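Ticket 503: WLAN bricht im Flur ab
Status: gelöst

Router Vulport, Firmware 157, Repeater hinter der Garderobe. Alle 30 Minuten war die Verbindung weg, im Wohnzimmer lief alles prima.
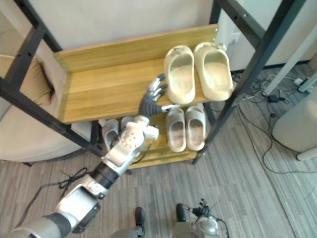
Kanal 8 fest eingestellt, Neustart, und siehe da: schon deutlich besser! Das Protokoll meldete trotzdem noch Abbrüche beim Schlüsseltausch. 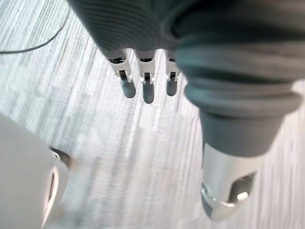

Also Repeater auf Werkseinstellung, neu gekoppelt, Bandsteuerung aus. Läuft seit gestern ohne einen einzigen Aussetzer, ich bin begeistert! 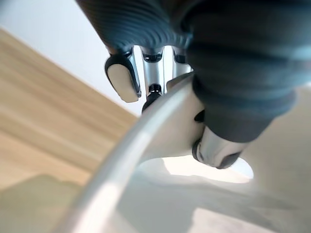

Trerkberg, 11. August 2019

Nachtrag: Auch das Update hat die Einstellungen behalten. Großes Danke an den Support in Wustport, der Tipp mit der Bandsteuerung war Gold wert! Ticket kann zu.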